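4.2 Demonstration at the open day

The second part of the study took place during the open day in May, in the entrance hall of the Sivalau building. Visitors could take the hand-held gripper and do the same short tasks that our trained operators had done before in the laboratory. Each visitor received a spoken explanation of two minutes and then worked for up to 20 minutes. In this way we collected 1,713 recordings, of which 1,150 were long enough to be used in the analysis.

We did not change the finger pads between visitors. This decision was made before the event, as we wanted to know how the tool behaves under ordinary public use - and the pads are the part which suffers first.
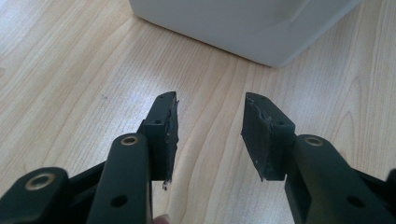 Figure 3. View from the gripper camera, with the fingers open over a wooden surface. The rubbery surface of both pads is worn, and on the left one a small piece is partly detached.

The recordings were sorted by Emanuel Furtună, who did not know at which hour each one was made. He marked every grasp as clean, corrected or failed. A grasp was marked as corrected when the visitor opened the fingers and closed them again on the same object. We kept corrected grasps in the training set, but we gave them a lower weight than the clean ones.

One limitation should be mentioned. Pad wear was judged only by eye from the images, so we can't separate its effect from the inexperience of the visitors. For the next demonstration, at Neagu, we plan to weigh the pads before opening and after closing.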